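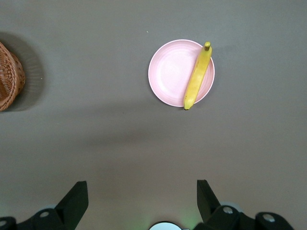
Week 6 — fruit on the table: ripeness, holding, serving. Last week was roots and tubers, notes for that are still up. Bananas get their own session, they go from starchy to sweet faster than anything else you'll put out in a dining room and most of the complaints in the Kirkeck survey were about them. Ripeness first. Look at the ridges. A banana with clear facets and a bit of green left in the yellow, like the one on the pink plate, is early: firm, less sweet, holds its shape when sliced. As it ripens the ridges soften and the body rounds out. Plate size also. That one hangs over the rim at both ends and one tip is down on the table, so for service go up a size or cut it.

Color stages (learn these, they come up in the practical)
Green — mostly starch, hard to peel, cooking only
Yellow with green tips — firm, mild, good for slicing
Full yellow — general eating
Yellow with brown flecks — sweet, soft, mashing and baking
Mostly brown — bread, smoothies, not whole service

What is going on: starch turns to sugar, the green in the skin breaks down and the yellow shows. Ethylene gas drives it, fruit makes its own. Warm room speeds it up. Fridge slows the inside but turns the skin black, people then throw out perfectly good fruit. Gwion asked if the skin color matters once it's peeled — no, but guests judge on skin, so it matters to you.

Baskets and bowls
Open weave lets air through. Solid bowls trap gas at the bottom, so the bottom layer goes first. Don't stack deep. Keep apples away from bananas unless you want them to ripen quicker. Wipe the basket out between fills, juice gets down in the weave and then you have fruit flies.

Kirkeck survey, quick version: 166 meals watched over 2 sites. Whole bananas came back uneaten more than halves did. Older diners said a whole one was too much, and several couldnt get the peel started. Llinos Beddoe will go through the full tables in the seminar so bring your copy.

Serving whole or cut
Whole: leave the peel on, nick the stem end if the diner has weak hands.
Half: cut through the peel, cut side down, serve right away.
Sliced: lemon juice slows browning, use a little, too much and they taste it.

For next time: read the Heinonen handout, pages on storage only. Keep one banana at home at room temperture, write down the color stage every evening and bring the sheet. Questions to Sawsan Hattar before 4 pm.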